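Manikandan Bangera
June 20, 2025

I've hosted the Rurholm walk for kidney research for seven years. Registration for this one closes tonight, so a few notes from me in one spot.

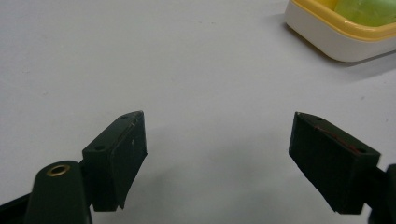
We have 923 walkers signed up as of this morning. Last year's total was lower, but we also had a smoke warning that weekend and lost a lot of families.

Start is at the Poduval Centre, north doors. Please don't park at the arena. They have a tournament on and they will tow.

People ask why I do this between filming blocks. My aunt was on dialysis for most of my teens. I drove her to the clinic once I had my licence, and I learned my lines in the waiting room.

Season two of Drostov wrapped in February. I asked for the whole month of June off when I signed, and the producers put it in the contract.

34 of the cast and crew are walking as a team. Our makeup department has raised more than I have, and they bring it up daily.

Sisia is covering the T-shirts again. Colour is teal. Kids' sizes went fast last time, so come early if you need one.

If you can't walk, you can still sponsor someone. Some 130 walkers have no pledges yet. Their names are on the registration page.

See you at the north doors.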